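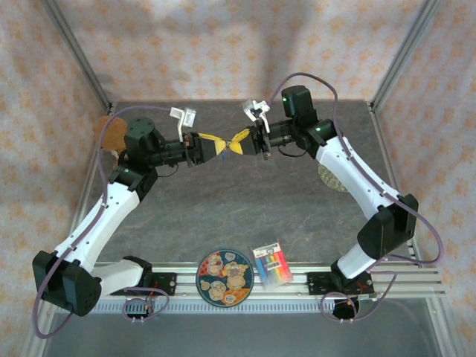

Yellow strip with a black band, held at both ends

Showing deep ocean circulation on a globe display: where do I start?

Teodoro Alvarado
Hi all! Our little science center in Sillidthorpe just got a secondhand projection globe and I am so excited I can hardly sleep. I want the first show to be on deep ocean circulation, the slow part, with cold salty water sinking near the poles and creeping along the bottom. Surface currents look gorgeous on a sphere (we ran a demo loop and kids were glued to it), but everything I care about happens underneath, and a globe only has an outside!

I have a table of float positions with 3,121 rows, each with a depth, a temperature and a salinity. My first try colored the dots by depth and it came out as confetti. Shows have to stay under 12 minutes and there's a live presenter. Has anyone made this work for a family crowd? We open it in June.

Posted in the Globes and Domes board, 2 answers

Wenceslao Hinojosa
Oh, I love this topic! We did something close to it at Sundel and it's still my favorite thing to present.

Stop trying to show all the depths at once. Pick three layers and give each one its own turn on the globe: surface, middle, bottom. Fade the land to dark gray and let the presenter say "now we're going down" while the whole sphere dims a little. People get it right away, even the small ones. For the bottom layer, drop the dots and draw a few thick, slow ribbons. Yes, you lose detail, and a ribbon makes the flow look tidier than it is, so have the presenter say so out loud. Your floats can come back at the end as the "how do we know" part, and by then the confetti looks great because everyone knows what a dot means.

Watch your speeds. Bottom water takes centuries to make its trip and the surface moves far faster, so if you animate both on the same clock one of them will look broken. We put a years counter near the equator, in two places so both sides of the room could read it.

Also, get a clear tank and do the sinking part live before the globe even turns on! Room temperature fresh water in the tank, then ice-cold salty water with blue food coloring poured slowly down the side. It slides under and spreads along the bottom and the whole front row goes "ooooh." Mix the salt in well ahead of time. I give the tank up to 15 minutes to settle after filling, and if somebody bumps the table you wait again.

On color, leave out the rainbow scale. Dark blue to pale yellow holds up much better with the house lights half on. 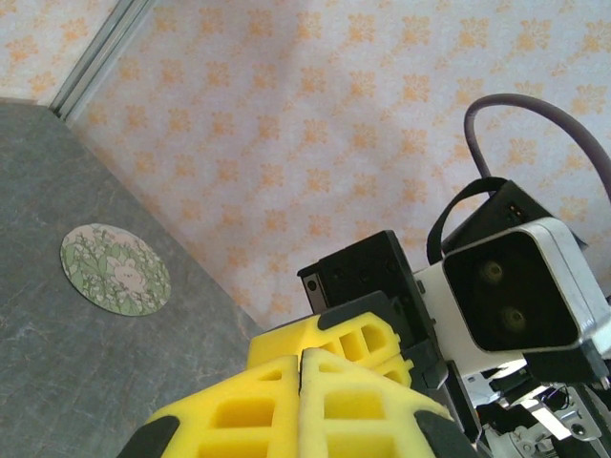 Coaster and yellow gripper fingers

lultham_tides
+1 for the tank. We use the Kostiuk player and you can just make 7 playlists and let the presenter jump around, way easier than one long movie. Not sure about the salinity data, I always left that out and used temperature only. Have fun with it!!

Teodoro Alvarado
Three layers, of course! I mocked up the bottom one last night with ribbons and my daughter followed it all the way from Greenland to Antarctica with her finger. Wenceslao, did you run the ribbons in front of the sea floor map or on plain black? The ridges look amazing but I'm worried they steal the show.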